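Speaker notes, Virkeck town hall, 2019-06-20

Slide 1. Welcome. Talk runs 45 minutes, questions after. Fire exit is on the left.

Slide 2. What salt does to a parked bike. Start with the Khoo road figures: 3756 tons spread last winter. Pause there.

Slide 3. Rinse with plain water, dry the chain, then oil. Wipe off the extra after 5 minutes. Do not use a pressure washer near the hubs.

Slide 4. Surface wear on bare and coated metal. Scratches and flaking first, rust later if left alone. 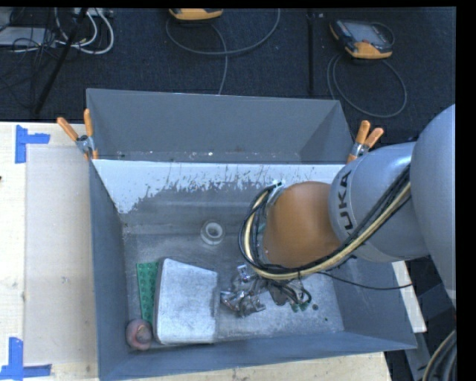

One listener at the Clavico talk objected that waxing the chain beats oiling it in winter. Fair point, but it takes longer. Mention both.

Slide 5. Next session in September. Leave the sign-up sheet by the door.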